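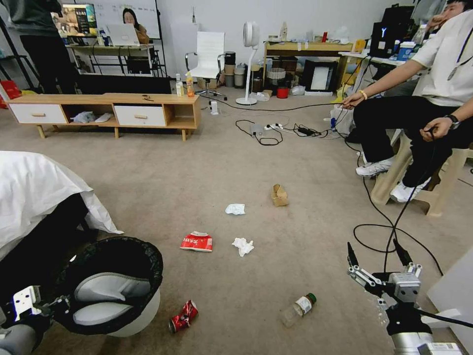 I've been sorting the vintage jewellery I bought in March, a mixed lot of beads, bangles and odd clip-ons from an estate seller in Tindale. It came to 2,404 pieces going by the seller's list, and I haven't checked. Most of it is plastic of one kind or another, and the colours are what I like best. There's a string of beads in the same red as a soft drink can, crushed on the carpet or otherwise, and a pair of green clip-ons close to the green of a bottle cap. Old plastic and new plastic can look very much alike until you pick them up.

I started with the bangles. Eight of them are carved, and three of those I think are worth restringing money, if you know what I mean – the sort of piece that pays for the thread and clasps on everything else. The rest are plain and a bit dull. I washed them in lukewarm water with a drop of dish soap and dried them straight away with an old tea towel.

The necklaces are slower. Whoever owned them before had knotted a few onto fishing line, which holds well but hangs stiffly. I cut those apart and put the beads on a soft nylon thread from Ren, with a Fastent barrel clasp at the back. Almost 500 beads are done so far. I lay them out on a folded towel first so they don't roll.

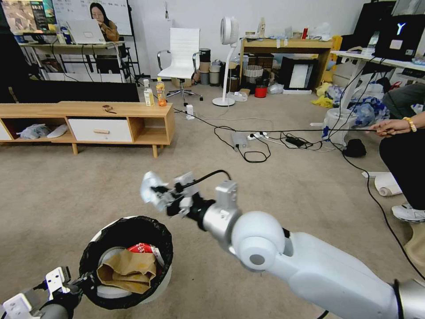
Can you polish scratches out of old plastic beads? Light ones will usually come out with a plastic polish and a soft cloth, but deep ones stay, and rubbing hard at them tends to flatten any carving.

Ignacio Lindgren, who sold me a tray of spare clasps, prefers to leave the wear alone. I go back and forth on it. I polished one amber-coloured bangle and left its match as it was, and I've been wearing the unpolished one.

The clip-ons are next. Several have lost their pads, and I have a packet of replacements from Ploltia that are slightly too big, so I'll be trimming them with nail scissors.

Apr 23, 2023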